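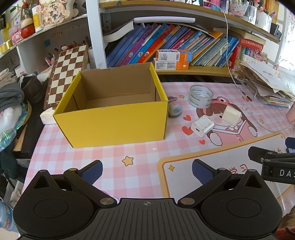 ## 3. Setting up your Gosling worm bin

You should have finished section 2 by now, which means the Gosling is standing on its own legs and you have one washer left over. Everyone has one washer left over. Put it in a drawer.

### 3.1 Choosing a spot

Worms like what most of us like: shade, quiet and no sudden changes. A garage, a utility room or the north side of a shed will do. Leave 9 cm clear behind the bin so the rear vents can breathe.

**Caution:** Do not stand the bin on top of a tumble dryer. We have had letters.

### 3.2 Making the bedding

You will need plain corrugated cardboard, a bucket, and more patience than the job seems to deserve.

1. Peel off all tape and labels. Worms will eat round them, and you will be finding small strips of parcel tape in your roses for years.
2. Discard anything with a shiny plastic coating. If you can't tell, tear a corner. Board tears with a furry edge; plastic film stretches and sulks.
3. Tear the rest into strips no wider than two fingers. Scissors are allowed but get dull quickly, as does the person holding them.
4. Weigh out 238 g of dry strips and soak them in the bucket for ten minutes.
5. Squeeze each handful until it stops dripping. It should feel like a wrung-out flannel.
6. Fluff the strips and spread them over the bottom tray. Don't press down.

**Note:** Ordinary printed board is fine once it is torn up. The worms have shown no interest in the design.

### 3.3 Adding the worms

1. Open the Cavell starter pouch over the tray, outdoors if you share the house with anyone nervous.
2. Tip out the contents in one heap. Do not spread them about; they know how to walk, or near enough.
3. Lay the damp hemp mat on top and close the lid.
4. Leave a light on nearby for the first 3 nights. New worms tend to explore, and the light persuades them to do it downwards.

If you find a few on the lid in the morning, put them back. If you find most of them on the lid, the bedding is too wet, so go back to step 5 of 3.2 and squeeze as if you mean it.

### 3.4 The first feed

Wait a week. Then bury one small handful of peelings in a corner, under the mat, and leave it alone until it has mostly gone.

| Yes | Sparingly | No |
|---|---|---|
| Carrot tops | Bread | Meat |
| Tea leaves | Citrus peel | Cheese |
| Crushed eggshell | Onion | Anything you wouldn't admit to |

**Caution:** Lifting the mat every hour to see how they are getting on does not help them get on.

### 3.5 Fitting the drain tap

Screw the tap into the base by hand, with the rubber ring on the inside. Stand a jar beneath it and leave the tap open. Replacement rings are sold as part 102; please quote the number when ordering, as "the little black one" describes most of our stock.

Feeding amounts for the second month are in section 4.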